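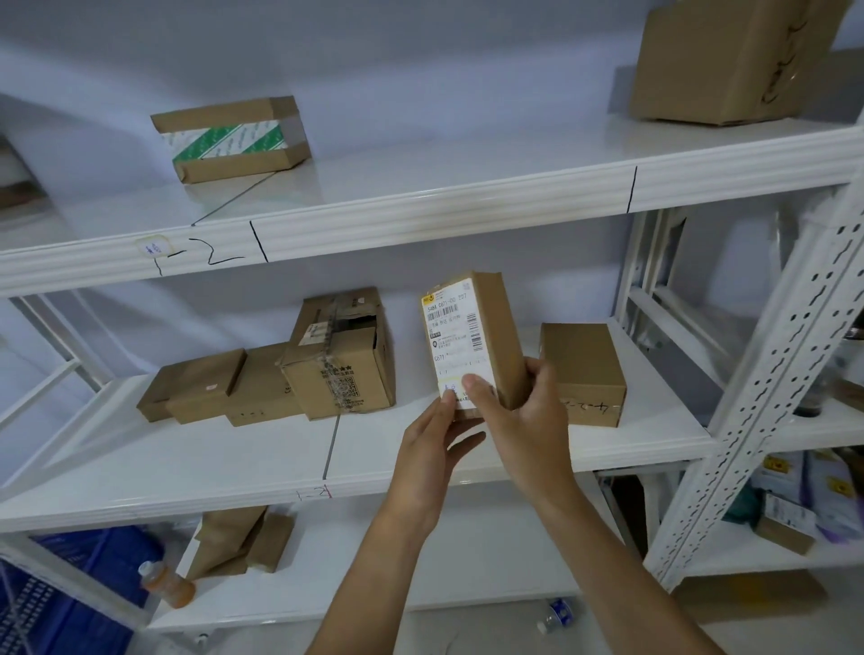

小規模荷物受取所における棚番号と荷物探索時間の調査
物流実習II 最終レポート(提出日 2024年1月2日)

1. はじめに

宅配の荷物をまとめて預かる受取所が学校の近くにも増えた。うちの班が対象にしたのは商店街の端にある「Gallardo」という受取所。カウンターひとつ、奥に棚。受取人が来て番号を言う、店員が棚から探して渡す、それだけの仕事。
ただ、見ていると探すのに時間がかかる荷物とすぐ出る荷物がはっきり分かれる。何で差がつくのか。棚の書き方か、箱の置き方か、ラベルの向きか。これがテーマ。

2. 調査の方法

9月に店の許可をもらって実施。受取人が番号を言ってから荷物がカウンターに置かれるまでの秒数をストップウォッチで計測。有効データ66件。途中で電話が入ったもの、受取人が番号を間違えていたものは除外。
あわせて棚の段ごとに、箱の置き方とラベルの見え方をメモした。メモの様式は班で作った(付録の予定だったが間に合わず、省略)。
受取人の氏名、電話番号は記録していない。

3. 棚の現状

ボルトなしで組む白い金属棚。支柱に穴が並んでいて段の高さは後から変えられるタイプ。
棚番号は印刷した札ではなく、棚板の前の縁に手書き。黒マーカーで「1-2」とあり、そのすぐ下の段の縁にも赤で「1-2」、こっちはかなり薄い。上の段の縁には黒い縦線も2本引いてあって、横方向の区切りになっている。丸い小さな白シールも貼ってあり青い字が書いてある。
つまり同じ棚に黒と赤の表記、線、シールが混ざっている。慣れた人は問題ないらしいが、初日に手伝わせてもらった班員は段を取り違えた。
区切り線は縁にしかない。棚板の上に仕切りはないので、大きい箱が来ると線をまたぐ。またいだ箱はどっちの区画なのか決まっていない。

4. 荷物の側の問題

(1)ラベルの面
持ちやすい小さい箱は、ラベルを手前に向けて立てれば一発で読める。例えば上が黄色の帯になった白いラベルで「S48A C671-00 227」と印字されたもの。下の方にも「C671」とあるので、片方が隠れても照合できる。バーコードも横と縦の両方ある。こういうラベルは探すのが速い。
逆に平たい箱。寝かせて積むとラベルが上面に来ることが多く、棚の正面からは側面の段ボールしか見えない。上に小さい箱を載せられるともう読めない。

(2)番号の手書き
箱の正面に黒マーカーで数字を大きく書いてあるものがある。これは離れていても読める。全部の箱に書いてあるわけではない。

(3)テープと箱の傷み
緑と白の柄入りテープを巻いた箱は色で覚えられるので、店員が番号より先に見た目で見つけることがあった。上のフラップが破れて開いている箱もある。再使用の箱だと前の印刷やQRコードが残っていて、どれが今回のラベルか一瞬迷う。

(4)紙袋など箱以外
クラフト紙の袋は自立が弱い。箱に寄りかからせて置くことになり、箱を抜くと倒れる。下の段にはオレンジ色の液体が入ったペットボトルも置かれていた。下の段は置き場のルールが一番ゆるい印象。

5. 結果

一番遅かった荷物は61秒。平たい箱で、上に別の箱が載っていて、さらに区切り線をまたいでいた。条件が全部悪い。
速かったのはラベルが手前を向いた立て置きの箱と、マーカーで数字が書かれた箱。ラベルの大きさはあまり関係なかった(大きくても上を向いていれば読めない)。
段による差も見た。目の高さに近い中段が速く、下段は遅い。しゃがむ動作が入るのと、袋をよけるのに手がかかるのが理由とおもわれる。
ただし件数が少ないので段ごとの比較は参考程度。統計の検定はやっていない。

6. 改善案

案A 棚番号の書き直し
黒か赤のどちらかに統一。手書きをやめてラベルプリンタで作る。班で見積もったところ、Isteoの白テープと替刃で3570円。区画線もテープで引き直す。
案B 立て置きの徹底
薄い箱は本のように立てる。そのままだと倒れるのでブックエンド型の仕切りを入れる。Claltachの金属仕切りが棚板に合いそうだった。寸法は未確認、要採寸。
案C 受け入れ時のマーカー書き
入荷したら全部の箱の正面に番号を書く。手間は増えるが道具はマーカー1本。書く位置は正面の右下に固定したい。
案D 箱以外の専用場所
紙袋は下段の端にかごを置いてまとめる。

店の人に聞いたら、CとDはすぐできる、Aは番号の付け方そのものを変えるか検討中なので待ってほしい、とのこと。Bは「立てると中身が心配な荷物がある」と言われた。確かにそれは考えていなかった。天地無用の表示があるものは対象外にする必要あり。

7. 反省

・計測者が途中で交代して、スタートの合図が少しずれた可能性がある。番号を言い始めた時か、言い終わった時か。先に決めておくべきだった
・メモ様式に「上に物が載っているか」の欄がなく、途中から余白に書いた。前半の分は抜けている
・荷物管理アプリのPlelleyを使っている店と比べる計画だったが、日程が合わず中止。次の班がやるならここからやってほしい
・改善後の再計測ができていない。案Cだけでも試してから秒数を取りたかったです

8. 今後

案Cを1週間やってもらって同じ方法で再計測。件数は前回と同じにそろえる。計測表は直した版を共有フォルダに入れてある(ファイル名の末尾が「改2」の方。古い方は使わなないこと)。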